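How to Re-Check a Simulated Manipulation Result Before You Believe It

By Oluwatosin Sani
2019-06-23

Every few weeks somebody sends me a success rate from a simulator and asks whether they should build on it. My answer is usually no, or at least not yet. Simulated robots are very good at looking competent on the exact layouts they were tuned on. What follows is the routine I used on the Afolabi policy, a camera-driven controller for household reach-and-handle tasks, and it should work for most controllers of that sort. You need the simulator, the trained weights, the original task list and 2 free days.

Step 1. Write down the claim in one sentence

Do this before you run anything. The Afolabi write-up said the policy "generalizes across tables and rooms." That sentence is no use for testing. Generalizes how far? Across which tables? I rewrote it as: given start poses the policy was not trained on, it finishes the task as often as it does from the training poses. You can run that. If the authors object to your rewrite, good, ask them for theirs.

Step 2. Throw out the published start poses

Keep the scenes, keep the objects, change where the robot begins. I drew 340 new starts and fixed the random seed in the config file so anybody can get the same set. Don't hand-pick. I have watched careful people remove starts that "look unfair" until the only ones left are the ones the policy likes.

Include starts where the target is well off to one side of the wrist camera's view, with the gripper open. A purple handle sitting on the far rim of the table makes a decent test, as it is small and the rest of the view gives the policy very little to go on. 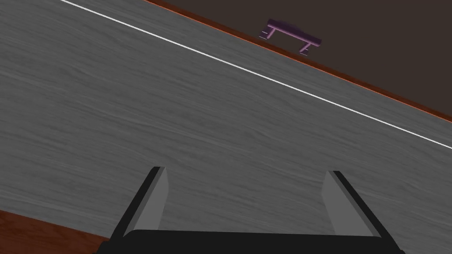
Then run each start with the action noise off, and again with it on. If your simulator won't let you turn the noise off, look in the controller settings and not the physics settings. That cost me most of a morning. Save the whole rollout in both cases, including the failures that end in the first second, which some logging scripts quietly drop as too short.

Step 3. Look for hints in the camera input

This is where I expect most of the trouble in other people's results. Debug markers, goal arrows and other overlays are drawn by the renderer, and whether they reach the policy's camera depends on a flag that is easy to forget. A policy that has trained with an arrow in view may have learned to read the arrow. You will get a lovely success rate and it will mean next to nothing on hardware.

Dump the actual arrays that go into the network – the viewer window tells you nothing – and page through them yourself. Then run the same starts with the overlays hidden and compare.
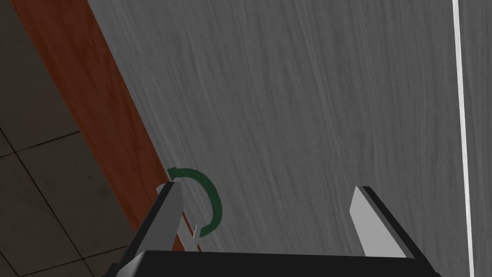
Wrist view with the green curved arrow drawn at the left fingertip.

On the Afolabi policy, hiding the overlays turned 13 successes into failures. That's a small loss out of the full set. I would still report it, and the original write-up has no overlay test at all. Rhona Dalgleish, who ran the Urnon baseline in Clullville, thinks I am making too much of it and that the difference could be seed noise. She may be right. I asked for a second seed and will post it in July.

Step 4. Change the room

Tabletop scenes are forgiving. Move to a furnished room with a body in it, where the arms get in the way of the head camera and the useful surfaces sit at different heights. Tilt the camera too. Camera mounts drift on real machines, and a policy that depends on a level horizon ought to be caught at this stage. 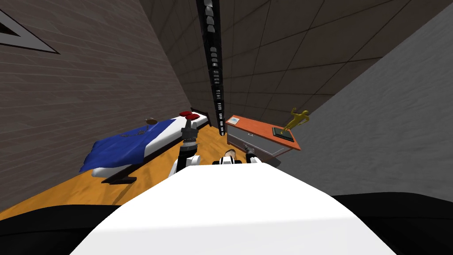

Tilted body view of the bedroom layout, bed on the left and desk on the right.

Run the drawer task and the pick tasks separately and never average them. The average in the Vernness report hid a drawer score I wouldn't have put my name to.

Step 5. Report all of it

My total came to 1164 rollouts over every condition. Publish the table by condition, the seed, the config and the list of failures. If you stopped a run early, say so. If you fixed a bug halfway through, rerun the earlier half, even when you are sure it made no difference.

Where does that leave the claim? The policy holds up on new table starts better than I expected and worse than the write-up suggests. I can't say anything about real robots from this, and neither can the authors. The room results need more starts before I'd quote a number.

Related

Seeds, and why one is not enough
Reading the Urnon baseline config line by line
Notes on the Vernness report
Hiding debug overlays from a policy camera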